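How to Bring a Dull Dark Tabletop Back to Life

I love a dark table. A black or near-black top with the grain just showing through makes a whole room feel settled, and it looks great under a lamp in November when the evenings close in. What dark wood doesn't do is forgive. Every ring, every smear of old polish and every bit of dust shows up the minute the light comes in low.

The good news is that most of what looks like damage is really just build-up, and you can take it off in an afternoon with things you probably own already. I learned this on a dining table I bought from Hussam Rizk when he moved out to Ollmont. I was ready to strip the whole thing! Maysoun Awwad talked me out of it over the phone, and I've done it her way ever since.

What you need

Mild dish soap
Two soft cotton cloths, plus a third kept dry
Mineral spirits
A dark furniture wax (I use Sasto, but any soft paste wax in a dark brown or black will do)
A soft brush, the kind sold for shoes
Open windows

Step 1. Find out what finish you have

Pick a spot on the underside of the rim and put a small drop of mineral spirits on it. Wipe after a minute. If only grime comes off on the cloth, carry on. If the cloth picks up color, stop there, because the stain isn't sealed and you need a different method altogether.

Step 2. Wash it

A few drops of soap in a bowl of warm water is plenty. Wring the cloth out until it barely feels damp, then wipe with the grain. Change the water when it goes cloudy – you may be amazed how soon that is. Dry each section as you go and don't let water sit along the edge.

Step 3. Lift the old polish

Dampen a clean cloth with mineral spirits and work over a patch the size of a dinner plate. Turn the cloth often. Years of spray polish come away as a yellow-brown smear, and underneath it the grain starts to show again (my favorite part of the whole job). Let the top air out for an hour. Lay the used cloths flat outside to dry before you throw them away, and never leave them balled up in a bin.

Step 4. Look at it in low light

Get your eye down near the surface and look across it toward a window. Pale glare hides streaks when you stand right over the top, so move around and check from several sides. Go back over anything that looks cloudy.

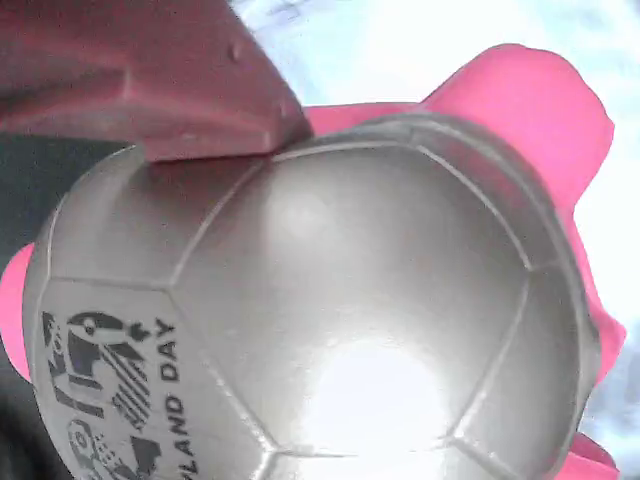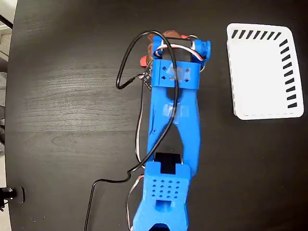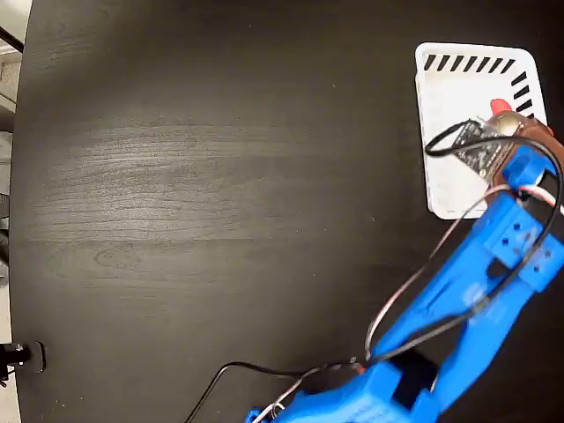 Faint, lighter streaks running through a black wood-grain top, as in the second and third photos, are part of the pattern, so leave those alone.

Step 5. Wax, thinly

Put a little wax on a cloth and rub it in small circles, then finish with the grain. Thin is the secret! Samer Awad put his on like butter and spent the next 2 days trying to buff it out. Leave it for 20 minutes, or whatever the tin tells you.

Step 6. Brush, then buff

Brush first, quick and light, to even out the wax. Then take the dry cloth and buff until it glides. If it drags, there's still too much wax, so turn to a clean side and keep going.

Keeping it that way

Dust with a barely damp cloth and skip the sprays. Use coasters under anything hot or cold. One more thin coat of wax in the spring will carry you through the year.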